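Kavix 회의 관리 사용 설명서
4장. 방청 및 주민 발언 신청 받기
최종 수정 2019-01-19

이 장에서는 교육 관련 공개 회의의 방청 신청과 주민 발언 신청을 Kavix에서 접수하고, 회의 당일 발언 순서를 운영하는 방법을 설명합니다. 회의 일정과 안건은 3장에 따라 먼저 등록되어 있어야 합니다. 안건이 하나도 없는 회의에는 신청 창구를 열 수 없습니다.

4.1 시작하기 전에

다음 항목을 확인하십시오.

- 로그인한 계정에 '회의 담당' 권한이 있어야 합니다. '열람' 권한만 있으면 신청 메뉴가 보이지 않습니다.
- 회의 상태가 '공고됨'이어야 합니다. '작성 중'인 회의는 신청 화면에 나타나지 않습니다.
- 발언 시간, 발언 인원, 신청 마감에 관한 기관의 회의 규정을 준비하십시오. Kavix의 기본값은 규정을 대신하지 않습니다.

참고: 비공개로 지정한 안건은 신청인 화면에 제목만 표시되며 발언 대상으로 선택할 수 없습니다. 제목까지 숨기려면 3.6절의 '제목 가림'을 사용하십시오.

4.2 신청 창구 열기

1. 왼쪽 메뉴에서 [회의]를 누르고 해당 회의를 선택합니다.
2. [신청 관리] 탭을 엽니다.
3. [방청]과 [발언] 중 받을 신청을 켭니다. 둘 다 켤 수 있습니다.
4. 시작 일시와 마감 일시를 입력합니다. 마감 일시는 회의 시작보다 빨라야 합니다.
5. 방청 정원을 입력합니다. 빈칸으로 두면 정원 제한 없이 접수됩니다.
6. [발언 설정]에서 1인당 발언 시간과 안건별 최대 발언 인원을 입력합니다.
7. [미리보기]로 신청인에게 보이는 화면을 확인한 뒤 [열기]를 누릅니다.

창구가 열리면 공고문 아래에 신청 단추가 나타납니다. 기관 홈페이지에 직접 연결하려면 [주소 복사]를 눌러 게시판에 붙여 넣으십시오.

주의: 창구를 연 뒤 발언 시간을 줄이면 이미 접수된 신청에도 새 시간이 적용됩니다. 변경 알림은 자동으로 나가지 않으므로 4.5절에 따라 따로 발송해야 합니다.

4.3 신청서 양식 고치기

기본 양식은 이름, 연락처, 거주 지역, 발언할 안건, 찬반 여부, 발언 요지로 되어 있습니다. 발언 요지는 최대 600자이며 이 값은 늘릴 수 없고 줄일 수만 있습니다.

1. [신청 관리] 탭에서 [양식 편집]을 누릅니다.
2. 필요 없는 항목의 스위치를 끕니다. 이름과 연락처는 끌 수 없습니다.
3. 항목을 추가하려면 [항목 추가]를 누르고 단답형, 선택형, 동의형 중 하나를 고릅니다.
4. 개인정보 수집 동의 문구를 기관의 문구로 바꿉니다.
5. [저장]을 누릅니다.

참고: '찬반 여부'를 켜 두면 4.6절의 교차 배열을 쓸 수 있습니다. 끄면 접수 순서와 추첨만 가능합니다.

주의: 신청이 한 건이라도 접수된 뒤에는 항목을 삭제할 수 없습니다. 잘못 만든 항목은 '숨김'으로 바꾸십시오. 이미 입력된 답변은 남아 있으며 내려받은 파일에도 포함됩니다.

4.4 접수된 신청 검토하기

1. [신청 목록]을 엽니다. 새 신청은 '대기'로 표시됩니다.
2. 신청인 이름을 눌러 내용을 엽니다.
3. [승인], [보완 요청], [반려] 중 하나를 선택합니다.
4. 보완 요청이나 반려일 때는 사유를 입력합니다. 입력한 사유는 신청인에게 그대로 전달됩니다.

여러 건을 한꺼번에 승인하려면 목록 왼쪽의 확인란을 선택하고 [일괄 승인]을 누릅니다. 반려는 일괄 처리할 수 없습니다.

같은 연락처로 같은 안건에 두 번 신청하면 나중 신청에 '중복' 표시가 붙습니다. 가족이 연락처 하나를 함께 쓰는 경우도 있으므로 표시만 보고 반려하지 말고 이름을 대조하십시오.

주의: 발언 요지의 내용이나 찬반 의견을 이유로 신청을 반려할 수 있는지는 기관의 규정에 따릅니다. Kavix는 처리한 계정, 시각, 사유를 모두 기록하며 이 기록은 관리자도 지울 수 없습니다.

4.5 신청인에게 알림 보내기

승인, 보완 요청, 반려 알림은 처리 즉시 전자우편으로 나갑니다. 장소나 시간 변경처럼 직접 알려야 하는 내용은 다음과 같이 보냅니다.

1. [신청 목록] 위쪽의 [알림]을 누릅니다.
2. 받는 사람을 '전체', '승인', '대기' 중에서 고릅니다.
3. 본문을 입력합니다. 한 번에 보낼 수 있는 인원은 400명입니다.
4. [시험 발송]으로 자신의 주소에서 내용을 확인한 다음 [발송]을 누릅니다.

참고: 받는 사람끼리는 서로의 주소가 보이지 않습니다.

4.6 발언 순서 정하기

1. 신청이 마감되면 [발언 순서] 탭을 엽니다.
2. 배열 방식을 고릅니다.
 접수순: 신청이 접수된 순서대로 배열합니다.
 추첨: 무작위로 배열하고 추첨 번호를 기록에 남깁니다.
 교차: 찬성과 반대를 번갈아 배열합니다. 어느 한쪽이 먼저 끝나면 남은 신청은 접수순으로 이어집니다.
3. [배열]을 누르고 결과를 확인합니다.
4. 순서를 손으로 바꿀 때는 이름을 끌어 옮기고 사유를 적습니다.
5. [확정]을 누릅니다.

주의: 추첨은 안건마다 한 번만 실행됩니다. 다시 추첨하려면 관리자 승인이 필요하고 앞선 추첨 결과도 기록에 함께 남습니다.

4.7 회의 당일 운영

1. 회의장 컴퓨터에서 [진행 화면]을 엽니다.
2. 도착한 사람의 이름 옆에서 [출석]을 누릅니다.
3. 의장이 발언자를 호명하면 [시작]을 누릅니다. 화면에 남은 시간이 표시됩니다.
4. 소란 등으로 발언이 중단되면 [멈춤]을 누릅니다. 다시 [시작]을 누르면 남은 시간부터 이어집니다.
5. 발언이 끝나면 [종료]를 누릅니다. 다음 발언자가 자동으로 올라옵니다.

호명할 때 자리에 없는 사람은 [뒤로]를 눌러 같은 안건의 마지막 순서로 옮깁니다. 정회할 때는 [멈춤] 대신 [정회]를 사용해야 회의록에 정회 시각이 들어갑니다.

4.8 오류 표시

143: 마감 일시가 회의 시작보다 늦습니다. 4.2절의 4단계를 다시 하십시오.
435: 다른 담당자가 같은 신청을 열어 두었습니다. 상대방이 창을 닫은 뒤 새로 고치십시오.

같은 표시가 되풀이되면 화면을 저장하여 Levham 지원 창구로 보내 주십시오.

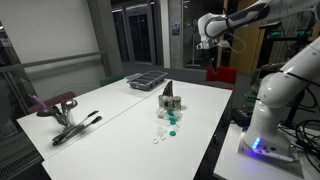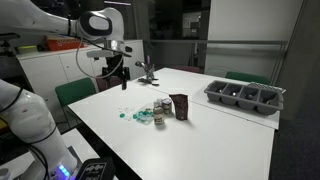 부록 및 관련 문서

3장. 회의 일정과 안건 등록
5장. 회의록 작성과 공개
6장. 기록 보존과 내려받기
별책. Imov 방송 송출 연결 안내

11월 판 설명서를 쓰는 기관은 4.6절의 '교차' 항목이 없으므로 이 판으로 바꾸어 사용하십시오. 메뉴 이름은 기관에서 정한 용어에 따라 다르게 보일 수 있습니다.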